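The Patient Business of Teaching a Robot to Clear the Table

I drove out to Cedville in September expecting noise. Sparks, maybe, or at least somebody in goggles. What I got was a room with glossy floor tiles, a lot of secondhand crockery and a smell of coffee, and I ended up staying until after nine at night because I couldn't stop watching people put dishes away.

The company is called Fernel, and the project I came to see goes by Flimura (I asked what it stands for and got a shrug). The idea is easy enough to say out loud. You want a two-armed robot that can clear up after a meal in a house it has never been in. You can't write down every rule for that, so you show it. A person drives the arms through the job while everything gets recorded, the cameras and the joints and the grippers, and then they do it again. And again! Each run is called an episode, and the learning system gets fed episodes the way my dog gets fed, often and with great seriousness.

The day I visited they logged 142 of them. I had figured a computer could learn to pick up a dish from five or six tries, tops. The operator I sat beside laughed at that for a good long while, and then let me have a turn.

I was terrible. You hold a pair of handles, one for each arm, and the robot copies you, and within a minute your brain starts to believe those are your hands down there. Then you reach for something and discover you have no sense of touch at all. I squeezed when I should have lifted. I bumped a counter. My first episode went straight into the reject folder, along with my second and my fourth (the third was okay, and I'd like that on the record).

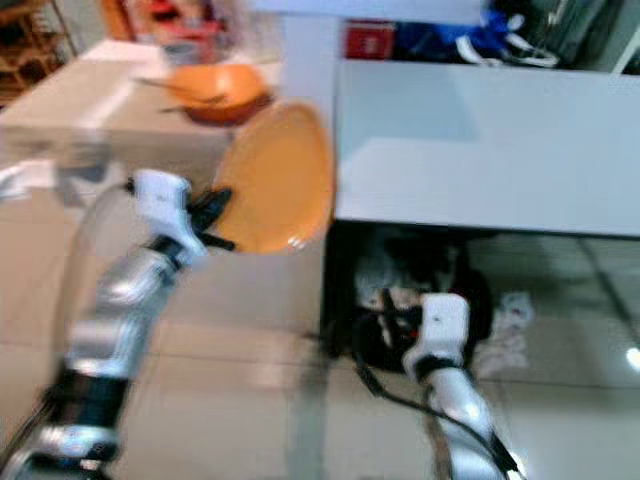 Plates are the hard part, by the way. I would have guessed glasses. But a plate is wide and thin and slippery, and a two-fingered gripper really only has the rim to work with, so the angle you come in at matters a lot. The good operators tip the wrist before they get anywhere near it. They've stopped thinking about it, which makes it tough for them to explain, and that's pretty much the argument for recording them in the first place.

What surprised me most was how much effort goes into keeping things messy. After every 16 episodes somebody gets up and moves stuff around. A different bowl, a bag on the shelf, the lamp switched off, the table shoved over a foot. If the room always looks the same, the system learns the room, and then it falls apart the first time somebody leaves a jacket on a chair. So there's a sheet on the wall with changes to make, and people add to it. "Crumbs" had been written in twice, by different hands.

Speed is a running debate. Fast episodes are cheap, and you get more of them in a shift, but fast arms smear in the camera view and a smeared gripper doesn't teach much. Slow ones look lovely and produce a robot that clears a table like it's underwater. The house rule right now is to move the way you would at home with company still sitting there.

The arms get their upkeep from a shop called Van Acker, 2 miles down the road, and on a bad week they see each other a lot. Joints drift. A finger pad wears smooth and suddenly every dish is a gamble, and it can take a whole afternoon of odd-looking episodes before anyone thinks to check the rubber.

By the time I left, the tally on the whiteboard for this one chore stood at 721 keepers. I asked how many they'd need and got three different numbers from three people, all of them bigger. Then somebody put the dishes back out where they'd started, and the next operator sat down and picked up the handles.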